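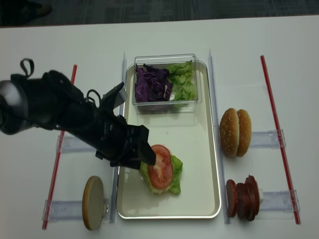

A robotic arm at the upper tomato slice of a partly built stack, during a food assembly task. Ingredients stand in the lanes on either side of the tray.

Demonstration collection (robot learning)

Demonstration collection is the recording of examples of a task so that a learning system can be trained to carry it out. Each example, called a demonstration or an episode, pairs what the sensors of a robot report with the commands sent to it at the same moment. A set of such episodes serves as training data for a policy, the part of the system that chooses the next movement.

The term is mostly used for handling tasks, in which a robot must pick up, move or place objects. It overlaps with imitation learning, but that name refers to the training method and not to the gathering of the data.

Methods

In teleoperation, a person moves the robot from a distance with a hand controller, a second arm of matching shape, or a tracked glove. The commands can be stored in the form in which the robot will later have to produce them. In kinesthetic teaching, the person takes hold of the arm and guides it directly. This needs little equipment, but the person's hands and body often enter the camera view, and the recorded images then differ from those met when the robot works alone.

A third method uses a scripted controller to produce the examples. It is cheap to run for simple motions and poor at soft or irregular objects. Corrections form a fourth source: a trained policy is allowed to run, a person takes over when it drifts toward failure, and the recovery is stored with the rest.

Workspace layout

Most tabletop collections use a fixed camera and a marked work area. Rails, rods or trays divide the surface so that each object has a known region, while its exact position is left free to vary. The setup shown at the head of this article has three lanes separated by two clear acrylic rails, with a metal tray in the center lane. A split sesame bun and a stack of sliced salami stand on edge in the right lane, and the chopped vegetables are held in a clear container on the tray.

Standing a flat item on edge is a common choice in layouts for a two-finger gripper. A thin slice lying flat offers little to grasp, and the fingers tend to press it into the table.

Food as a task domain

Food assembly is used as a test of handling skill. Its items are soft, they differ from piece to piece, and they must be placed in a set order. Lettuce leaves fold, and tomato slices slide on one another. A placement error early in the stack also affects every later step -- a policy trained only on well-centered stacks has no example of how to continue from a crooked one. For this reason some collections include off-center starts on purpose.

Fresh food changes over a session. Cut surfaces dry and leaves wilt, so ingredients are replaced on a schedule and the replacement is noted in the log. Replica food avoids the problem, at the cost of different stiffness and surface friction.

Example: the Kassa set

The Kassa set was gathered by the Dukamon laboratory under Kenneth Laing, using the Grelura recording software. Its first part holds 500 episodes of sandwich assembly. A second part, added in March, brought the total to 781. Of these, 152 contain at least one dropped or misplaced item followed by a recovery, and they carry a separate label so that users can include or leave them out.

The Fisley subset, a selection of 221 episodes, is limited to the placing of single slices. It is used to compare policies on one step without the effect of earlier errors.

Quality control

Episodes are checked after recording for missing camera images, clock offset between streams, and long pauses. Pauses need care. An operator who stops to think leaves a stretch of data in which the correct command is to do nothing, and a policy trained on many such stretches may stall -- often at the same point in the task. Trimming removes the pause but leaves a jump in time if the other streams are not cut to match.

Differences between operators are a second concern. Two people may reach for the same slice from opposite sides, and a simple model that averages the two paths can miss the slice entirely. Collections handle this by written instructions, by storing an operator code with each episode, or by using a model able to represent several distinct paths.

See also
Behavior cloning
Teleoperation
Grasp planning
Data annotation

This page was last edited on 1 August 2026.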